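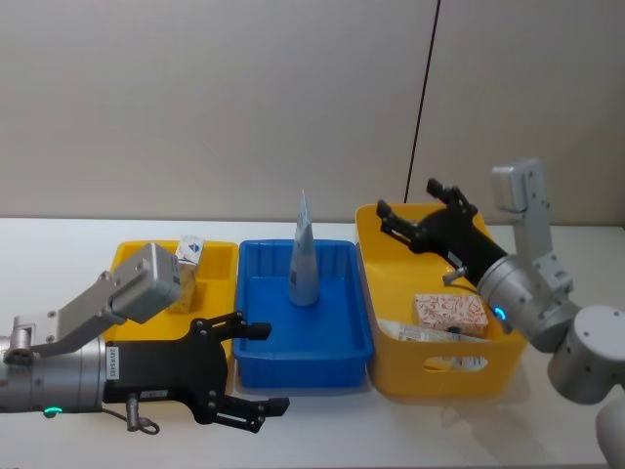

How many containers does it take to sort a bench of small packaged goods? Start with one per category you can name without thinking, and add another only when something has been homeless for 30 days.

STORAGE NOTES | 2 min read

Mixed container depths work better than a matched set. A shallow tray suits cartons and tubes that are picked up often, as the label stays in view and the hand goes straight in. A tube stored upright on its cap keeps its contents near the outlet and takes up very little floor area. Boxes and flat packets can go in a deeper bin, where a higher wall stops them from sliding out when the bin is carried. A handle cutout is useful for the same job, but keep small loose items away from it.

Color should follow category, not depth. In the Parnau stockroom we had yellow for paper goods and blue for tubes, in both depths, and restocking time for the bench dropped from 20 minutes to 5. Brigitta Nägeli has asked for the same scheme at Rutness — the order goes in during January.

Two points on layout. Set the containers side by side along the back of the table, with the deepest at one end so that it does not block the reach to the others. Leave a tray nearly empty if its category is small; filling the space with strays defeats the sorting.

Label stock is in the Khosravi cabinet, second shelf.

14 shares | 2 comments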